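Supply Corner Walk-Through, with my comments
Heinonen building, ground floor
Feb 27, 2019

I do this one every couple of months and I always write too much, so skip to the follow-ups if you're in a hurry! Same form as January, same order, and my comments go under each line. OK means OK, FIX means please fix it, and WATCH means I'm not happy but I'm not going to make a fuss yet.

1. Floor and walkway
OK. Clear all the way from the door to the sink. The mat has stopped curling since we flipped it over (thank you, whoever found the tape).

2. Walls and corners
WATCH. The white wall has smudges and streaks on it, plus little dark specks. Nothing structural that I could find, it just wants a proper wipe with warm soapy water. I put this down in January too, so I'd love to cross it off before spring. Please don't use the scouring pads, they take the shine off and then the dirt sticks even worse.

3. Garbage bag rolls
OK for stock. We have the pastel ones again, green and lavender and so on, and I've gotten rather fond of them. Look at the end of a roll before you put it away: if the outer layer has come loose and twisted, wind it back on tight. Loose plastic on a floor is a slip waiting to happen, and I've done that slide myself, coffee in hand.

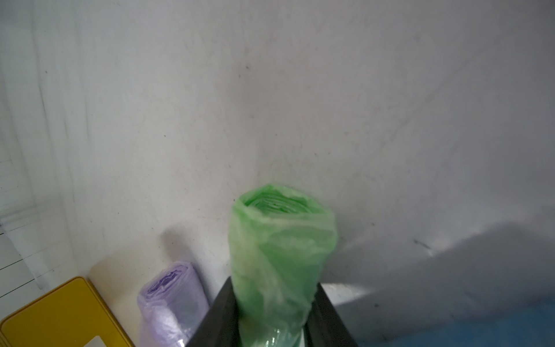 4. Crates and stacking
WATCH. The yellow crates are nested properly, one inside another, which is how I like them. There's clear packing tape across several of the seams on the side, though. Tape is fine for a label but I don't count it as a repair! Anything with a crack under the tape comes out of use, full stop. I'll peel it back and check at the next visit. The scuffs on the floor of the top crate are just wear, so no mark against it. Lift by the handle cutouts, two hands, and if the stack is higher than your chest, split it first.

5. Work table
FIX. The bag rolls are lying all over the white cloth next to the crates, purple and green and light blue mixed together. They roll, you know? One bump of the hip and they're under the shelving.

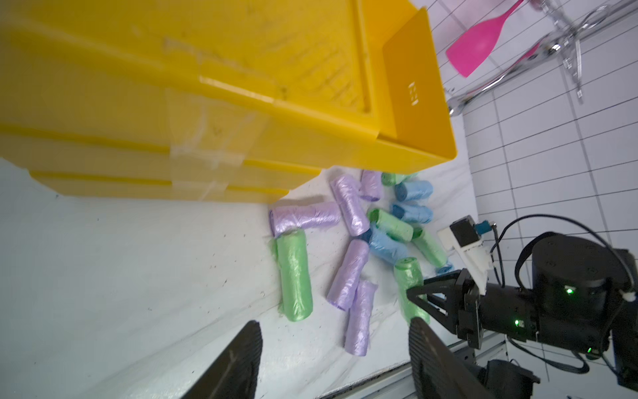 I'd like them standing in a crate, sorted by color, with the lid on. The cloth itself is wrinkled in places, so pull it flat and make sure no corner hangs down where somebody can catch a sleeve. If it won't stay put, ask Stellach for the table clips (they sent us 20 last time and I can't believe we've used them all).

6. Cleaning products
OK. Brarnia bottles all labeled, caps on, nothing decanted into drink bottles. Gloves are down to the last box, so I've added them to the order.

7. Fire extinguisher and exit
OK. Pin in, tag readable, exit sign lit. Nothing parked in front of the door this time, hooray.

Follow-ups
Wipe the wall.
Sort the bag rolls and get them off the table.
Check under the tape on the crates.
Order gloves from Rokbridge.

I'm back in 30 days and I'll bring the stepladder, so leave the top shelf to me.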